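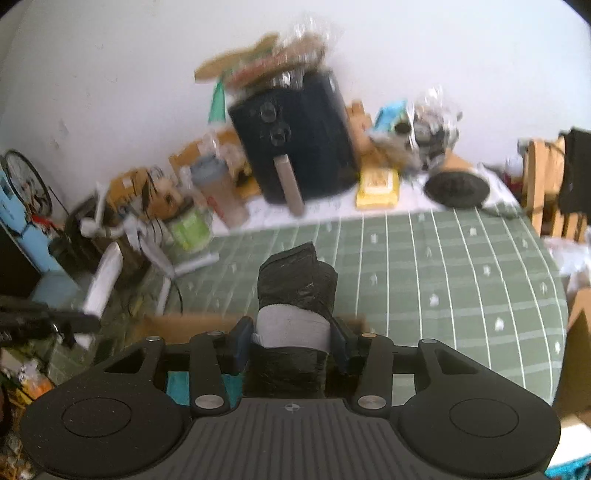
Tape, Tablecloths and the Top of the Air Fryer: Kitchen Tips I Have My Doubts About

Filed under: Kitchen, Storage
Updated 11/6/21

Every tips page on the internet promises you a calmer kitchen by teatime. I have tried a good many of those tips and most of them left me with the same mess in a different place. What follows are the ones I was told, or read, or had printed on the back of a packet, with my view on whether they are worth the bother.

"Use the top of the air fryer as a shelf"

I understand the temptation. It's a flat surface at a handy height, and bags of food end up there in the same way that coats end up on the banister. Plastic bags are the worst thing to keep on it all the same. They slide, they crinkle down over the sides, and sooner or later somebody switches the thing on without looking up.

If you must park bags there, treat it as a shelf only while the fryer is unplugged, and take every last one off before you turn a knob. Check down the sides and round the back as well, where the air comes out. Read your own booklet on how much space to leave, because the figures I've seen passed about online don't agree with each other.

What works better is a box. Any box. Stand the bags upright in it like files and you can see what you have. The Skadik folding crate is fine for this, though I can't see that it does anything a shoebox doesn't.

"Wrap it in tape and it will last for ever"

It won't. Black tape is sold as the answer to everything from a split handle to a loose lid, and on something round it does look neat for a while. Then the end starts to lift, fluff gets in, and your hands smell of glue.

A few things do help:

Wipe the surface and let it dry fully before you start.
Overlap each turn by half the width of the tape.
Don't stretch the last turn. Stretched tape pulls itself back and peels.
Press the end down with the back of a spoon.
Keep it well away from anything that gets hot, and off anything that touches food.

A crumpled top is the usual giveaway of a rushed job. Tape doesn't like being folded over an edge, so either stop short of the end or cut small slits and lay the flaps down one at a time. I have done this properly precisely once.

A plain white band round the middle is a tip I'll allow. Black tape hides what a thing is, and a strip of white gives you somewhere to write. Use a permanent pen. The Mumden "wipeable" labels wiped off in my drawer without any help from me.

"Put cardboard down and save your tablecloth"

Yes, with reservations. A strip of brown cardboard is a good thing to have on the table for gluing, taping and cutting string. It is not a cutting board for a sharp blade, whatever the craft pages say. One pass with a new knife and you have a slit in the cloth underneath, and on a cloth with a printed grid it will show up beautifully.

Nor is it a heat mat. A hot fryer basket wants a proper trivet.

On the subject of grids, I've read that a checked cloth helps you cut straight. It might, if cloth stayed where you put it. The lines on mine bend every time someone leans on the table. Use a ruler.

"Buy matching containers"

The Clutard starter set holds 2 litres less than I needed, and the lids are a separate purchase. See-through bags cost next to nothing and you can tell brown from red without opening them. Their weak point is the closing. Fold the top over twice and peg it, and don't believe any bag that claims to seal itself.

"Clear the table every night"

Lovely idea. Espiritu, whose storage leaflet came through my door in March, recommends it along with a candle. My own rule is duller: the back of the table against the wall may be as full as it likes, and the front half stays clear enough to work on. It has survived longer than any of the grander systems, mainly by asking very little of me.

Next on the list is baking soda and the kettle. I am not hopeful.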